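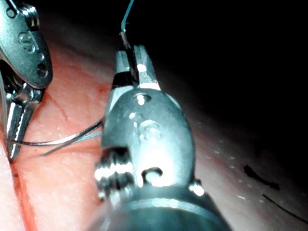

A scrum restarts a rugby union match after a small mistake, such as a knock-on. Eight players from each team bind together in three rows. The two front rows then meet, leaving a gap called the tunnel. It is long and narrow, like the dark slot between the closed jaws of the middle gripper. The scrum-half puts the ball into it. 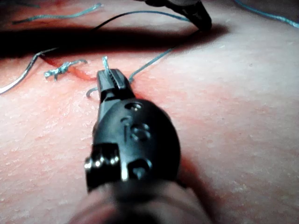

One reader asked whether the scrum-half may choose either side. Yes - the team putting the ball in picks left or right.

The hooker, in the middle of the front row, strikes the ball backwards with a foot. Hands are not allowed.

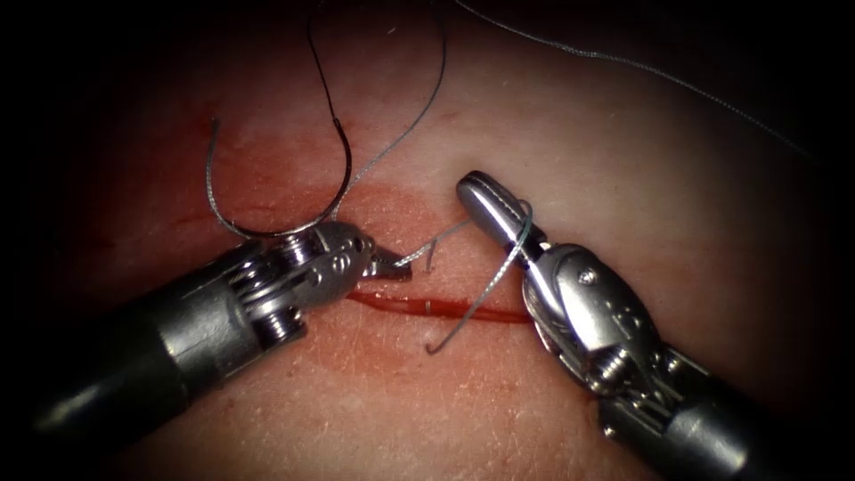

Two instruments at a thin red incision on a practice pad.

The ball normally leaves at the back, by the number eight's feet. Play then carries on as usual.
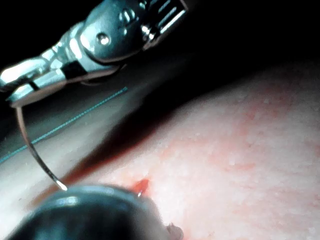 Needle driver with a narrow black band.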